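Zotance Open House: What I Saw and What I'd Ask

The invitation promised a preview of "connected family living." I went in October, mid-afternoon, mostly to find out whether the building exists yet. It partly does. Zotance is planned as 687 apartments on a piece of land between the ring road and a drainage canal, and on the day I visited one tower had walls and the others had signs.

You start in the sales pavilion. There's a scale model under glass with a lot of tiny trees on it, far more than the site plan shows if you compare the two, and the canal has been painted a blue I did not see outside. The ring road is missing. When I asked how far it was from the nearest bedroom window, the young man at the desk said "a comfortable distance" and offered me coffee.

The brochure says two-bedroom units start at 767 square feet. Read the small print on the back page and that figure includes the balcony and half the thickness of the shared walls. I had a tape measure with me. The second bedroom in the show apartment takes a single bed and a narrow desk, and the door opens against the desk. It has been furnished with a very short bed. Check that before you fall for the wallpaper.

After the apartment they take you through the shared amenities, or the rooms that will stand for them until the clubhouse is finished. The names on the plan are Pillport (parcel and pharmacy lockers), Hundutier (dog washing) and Luo, the games and learning lounge. All three are covered by the monthly service charge. The charge itself is "to be confirmed." 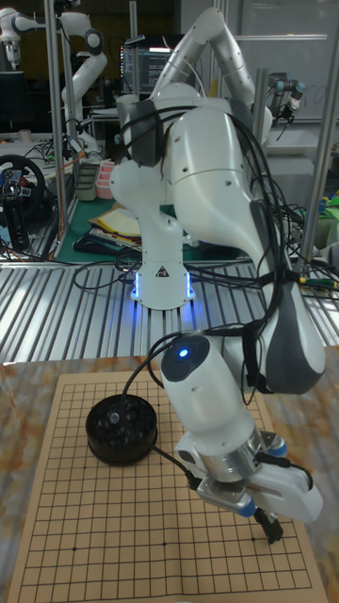
Obaidul Barua, going around in the same group, wanted to know what happens to the charge if the clubhouse opens late. He had bought off-plan once before and paid full fees for 2 years on a swimming pool with no water in it. Would the contract say that fees begin when the facilities do? Our guide, Eduardo Sequeira, answered that the company "would always be fair to its residents." Barua asked for it in writing. Sequeira wrote down his email address.

That was the most useful exchange of the afternoon, and I'd suggest anyone going along ask the same thing and see if the answer has improved.

A few other notes. Parking is one space per unit, sold separately. The school on the location map is marked with a star, and the star means "proposed." Water pressure in the show apartment was good, though it's on the ground floor. The elevators weren't running, so I can't tell you anything about the upper levels or the view, which costs extra from the eighth floor up.

The reservation fee is $3,858. I was told it is refundable, then on the form I read that it is refundable "less administrative costs," with no number given for the costs. I left the form on the table.

They have called me twice since. I've asked both times for the service charge and am still waiting for it.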